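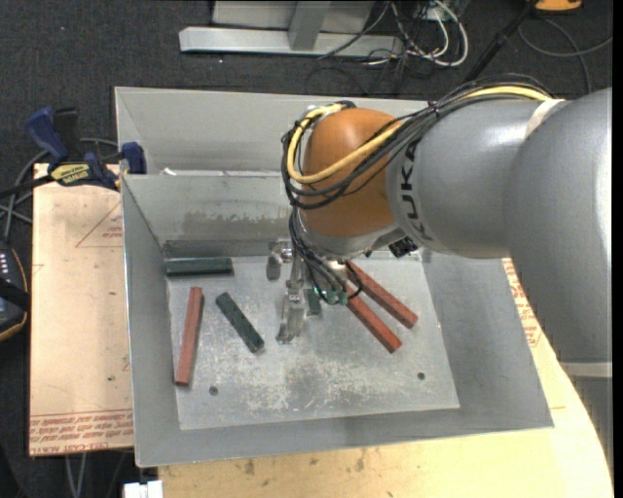
A sloped-side metal bin, floor scuffed, with blocks inside.

The Case for the Plain Metal Bin
By Ilham Abou Zeid
Saturday, January 6, 2018

Small-parts storage is usually bought by volume. The catalog gives length, width, depth and load rating, the buyer divides the quantity of parts by the capacity, and the order goes in. The shape of the walls gets one line in the drawing, if it gets any. I think the shape of the walls should come first, and the material second, and that the answer in most shops that handle hard, blocky parts is an open bin in bare sheet metal with sloping sides and a flat floor.

I say this after eleven years of specifying containers, the last four at Garnum, where the parts store issues blocks, spacers and fixture pieces to the assembly benches. When I started there the store ran on a straight-walled molded tub from Nuto. The Nuto tub is a decent product. It stacks well, it weighs little, and it can be had in several colors. We had 176 of them. By the second November we had started to replace them with folded sheet-metal bins from Jacobs, and I would not go back.

The first argument is the corner. In a straight-walled container, a rectangular block that comes to rest against the wall can sit flush with it along a full face. There is then no gap for a fingertip or a tool on that side, and the part has to be dragged to the middle before it can be lifted. With two blocks in one corner, the second one is wedged. A wall that leans outward opens a gap at the top edge of the block. The bottom edge still touches the base of the wall, but the upper edge is free, and that is the edge one wants to hold. The gain depends on the angle and the height of the part. On the Jacobs bins the walls lean 18 degrees from vertical, and for a part the height of a matchbox that is enough.

Objections to the slope come mainly from people who pay for floor space. A bin with leaning walls has a larger mouth than floor, so on a shelf of fixed length fewer of them fit. The objection is correct. At Garnum we lost a bin position on each shelf, and we had to add a rack. My answer is that space lost at the shelf is cheap compared with time lost at the bin, and that a straight tub filled to its nominal volume was never usable at that volume anyway. Parts under the top layer could not be reached without taking the top layer out.

The second argument is the floor. It should be flat. I have seen bins with ribbed floors, with dished floors, and with a raised cross pressed into the sheet to stiffen it. All of these tip the parts. A block on a rib rests at an angle that depends on where it fell, and a person reaching in has to correct the wrist for each one. On a flat floor every block lies on one of its faces. If the sheet needs stiffening, fold the rim or use a heavier gauge.

A hole or two in the floor is acceptable provided the holes are smaller than the smallest part. The bin in the picture has a pair of small round ones toward the front corners. In our store I asked for holes and was told they would let dirt through onto the shelf below. They do. I would still rather sweep a shelf than have grit collect under the parts, and a bin with holes can be rinsed on a rack and left to drain.

The third argument is the finish, and this is where I disagree with most of my colleagues. The usual practice is to powder-coat. A coated bin looks good on delivery, and the color can be used to sort stock. Hard parts with square edges then go through the coating within months. The coating chips at the base of the walls first, because parts slide down the slope and stop there, and the chips end up among the parts. Bare metal scratches too. It goes dull, it picks up white lines and rubbed patches across the middle, and a worn strip forms low on the wall. None of that sheds a flake of paint into an assembly.

I have been told that a scratched floor makes parts hard to see. In my experience a dull light gray is a better background than new bright sheet, which reflects the lamps. A red block or a dark green one shows up clearly on gray metal, scratches included. The difficult case is a bare steel part in a bare steel bin, and for those we lay in a sheet of thin dark rubber. The rubber is replaced when it curls.

Scuffing has a further use. The marks on a bin floor record where the parts land and where the hands go. When I took over the store I turned over a full row of bins and looked at the floors. The wear was heavy toward the side nearest the aisle and almost absent at the back, and the parts at the back were the oldest stock. The labels had been on the aisle side, so everyone filled and picked from the same end. We moved the filling side to the rear. A coated floor would have given me the same information later, and a textured plastic one would have given me very little.

Cost is the point on which the plastic tub wins at the time of purchase. The changeover at Garnum, including the extra rack, came to 2,058 dollars more than replacing the tubs like for like. I am not able to show a clean payback, as we changed the labels and the filling rule in the same period and I cannot separate the effects. What I can say is that no metal bin has been scrapped so far. The tubs cracked at the rim in cold weather and were thrown out steadily.

There are stores where this advice is wrong. Soft parts, polished parts and anything with a sealing face should not slide down a sheet-metal wall. Skastwood, who make turned furniture legs and knobs, tried our bins and returned them after a short trial; the maple came out with gray marks. They now use a felt-lined box, and they were right to. Noise is another limit. A block dropped into an empty metal bin is loud, and in a quiet room a rubber mat is needed whether or not the parts call for one.

For metal and hard plastic blocks in a working shop, my specification is short. Walls sloping outward on all sides, flat floor, folded rim with no raw edge, no coating, and a mouth wide enough for a gloved hand and whatever tool the hand is holding. Depth should be set by the reach to the far corner, with the capacity worked out afterward. Labels go on the side the stock is picked from, and the bin is filled from the other.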